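Volatilität nach Maß: Wie Wukix die Auszahlungskurve von Clular anlegt

Fr., 16. Dezember

Wer die Mathematik eines Online-Spielautomaten beurteilen will, kommt mit der Auszahlungsquote allein nicht weit. Zwei Titel mit identischem Erwartungswert können sich im Spiel völlig unterschiedlich verhalten. Entscheidend ist, wie sich die Gewinne auf die Runden verteilen, und dazu enthalten die Hilfeseiten der meisten Anbieter nur einen Balken mit fünf Blitzsymbolen. Das Studio Wukix hat zu seinem neuen Titel Clular ein technisches Datenblatt veröffentlicht, das etwas weiter geht.

Clular läuft auf dem Modul Georgiev, einer Rechenschicht, die Wukix bereits in zwei älteren Spielen eingesetzt hat. Das Modul trennt die Ermittlung des Ergebnisses vollständig von der Darstellung. Der Zufallszahlengenerator liefert pro Runde einen Wert, dieser wird einer Position auf den virtuellen Walzenstreifen zugeordnet, und erst danach erhält der Client die Anweisung, welche Symbole er zeigen soll. Die Walzenanimation hat auf das Ergebnis keinen Einfluss. Das gilt auch für die Stopptaste, die in Clular die Animation verkürzt und sonst nichts bewirkt.

Die Streifen umfassen zusammen 282 Positionen, verteilt auf fünf Walzen unterschiedlicher Länge. Die mittlere Walze ist die längste und trägt die wenigsten Scatter. Daraus ergibt sich ein Effekt, den viele Spieler als »Beinahe-Treffer« wahrnehmen: Zwei Scatter auf den ersten beiden Walzen erscheinen vergleichsweise oft, der dritte bleibt meistens aus. Rechnerisch ist das unauffällig. Ob die verlangsamte dritte Walze samt anschwellendem Ton dazu nötig ist, steht auf einem anderen Blatt.
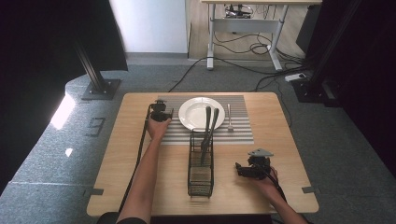 Die Gewinnverteilung selbst ist zweigeteilt. Im Datenblatt weist Wukix 70 Prozent der Gesamtauszahlung dem Grundspiel zu, 30 Prozent den Freispielen. Für einen Automaten, den das Studio selbst als hochvolatil einstuft, ist der Anteil des Grundspiels beachtlich. Üblicherweise verlagern solche Titel einen größeren Teil in die Bonusrunde, mit der Folge, dass das Guthaben zwischen zwei Auslösungen schnell sinkt. In Clular verläuft die Kurve flacher. Die Spitzen liegen dafür fast ausschließlich in den Freispielen, wo ein Multiplikator mit jeder Gewinnkaskade um eine Stufe steigt und bis zum Ende der Runde erhalten bleibt.

Begrenzt wird das Ganze durch eine Obergrenze beim 3000-Fachen des Einsatzes. Erreicht eine Freispielrunde diesen Wert, bricht das Modul ab und zahlt aus, auch wenn noch Drehungen offen sind. Der Abbruch ist in der Quote berücksichtigt. In der deutschsprachigen Hilfe steht der Hinweis allerdings erst auf der vorletzten Seite, und zwar unter »Sonstiges« -- dort würde man eher die Versionsnummer vermuten.

Weniger überzeugend ist die Anbindung an die Plattform. Clular erscheint zunächst bei Brestis, und Brestis bindet Spiele über einen eigenen Container ein, der Sitzungslimits, Spielpausen und Kontostand verwaltet. Läuft eine Spielpause an, während eine Freispielrunde noch offen ist, wird der Zustand serverseitig gespeichert und nach der Pause fortgesetzt. Das funktionierte in der geprüften Version zuverlässig. Der Multiplikator wurde nach der Rückkehr jedoch zunächst mit dem Startwert angezeigt und erst bei der nächsten Kaskade korrigiert. Die Auszahlung war richtig -- ein reiner Darstellungsfehler, der bei hohen Einsätzen trotzdem irritieren dürfte.

Auf älteren Mobilgeräten fällt zudem die Ladezeit auf. Der Client überträgt sämtliche Animationen beim Start, auch jene der Bonusrunde, die in vielen Sitzungen gar nicht erreicht wird. Ein nachgelagertes Laden wäre hier naheliegend. Nach dem Start bleibt die Bildrate stabil, der Speicherbedarf steigt auch in längeren Sitzungen nicht nennenswert. Im Hochformat rückt die Einsatzanzeige unter das Walzenfeld, was die Lesbarkeit eher verbessert.

Die Einsatzstufen sind linear angelegt und verändern die Quote nicht. Einen Bonuskauf gibt es in der Fassung für Brestis nicht, im Datenblatt ist die Funktion als abschaltbares Teilmodul geführt. Für andere Plattformen müsste Wukix dafür eine getrennte Quote ausweisen. Im Datenblatt ist die Zeile vorhanden, der Wert fehlt bislang.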